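3.2 Drinkware and reported intake

Respondents in Killano and Drunton kept a tea and coffee diary for 40 days. Of the 414 households enrolled, 46 returned incomplete diaries and were left out.
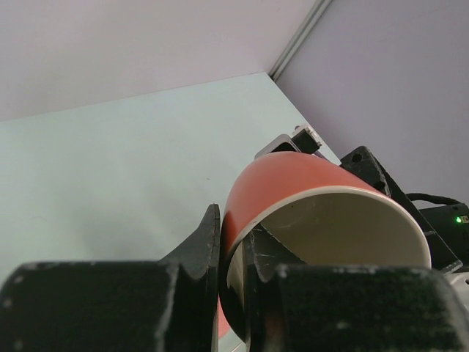
Figure 2. Glazed mug, red-orange outside with a cream-white interior.

Most people recorded intake by the mug – few measured it. We therefore asked each household to fill its favourite mug with water and pour it into a marked jug.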